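4.2 Who gets to say no? Custom work and refusals on Vestora

When I started reading refusal notices, I expected most of them to be about religion. They weren't. Of the 600 notices I pulled from Vestora, a marketplace where people order custom clothes, cushions and printed cloth, only 13 mentioned a seller's faith at all. The bigger pile, 251 notices, objected to a message: a slogan, a flag, a campaign name. The rest were about money, deadlines or plain bad temper (I read every one, and some were a real treat).

So my question got narrower. If a shop sells to the public, can it turn down the words and still have to serve the person? I think it can, most of the time, and I think most sellers already work that way without a lawyer telling them to. One seller would gladly stitch a plain banner for a group she couldn't stand – she just wouldn't stitch the motto. That seems like a sensible line to me. 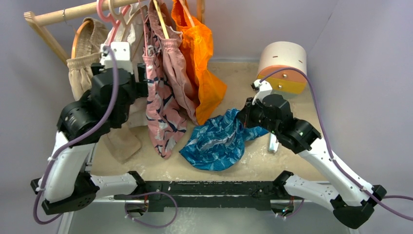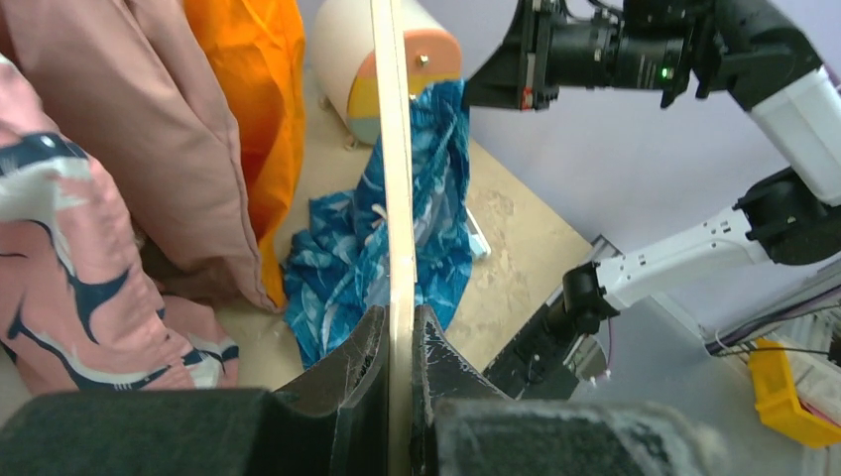
Figure 3. Two-armed robot among hanging clothes (first picture); wooden slat held between two gripper fingers, with a pile of soft fabric items to the left (second picture).

4.3 What the sellers' rules say

Next I went through the written rules of three smaller sites, Wondside, Tsuji and Onum, and here I got a little lost. Wondside lets a seller refuse "any design" but never "any customer," and I like how short that is. Tsuji says almost the reverse, and then takes half of it back in a footnote. Onum has no rule at all, so I used its help pages and did my best.

I coded each clause by what it protects, the maker's speech or the buyer's access, and I'll admit the two kept sliding into each other. Take a wedding order with both names on it. Is that a message or just a label? I coded it as a label, and a reader who disagrees can redo the count from the list in the appendix. My own view did shift in July, when I reread the oldest clauses, but I left the coding as it was.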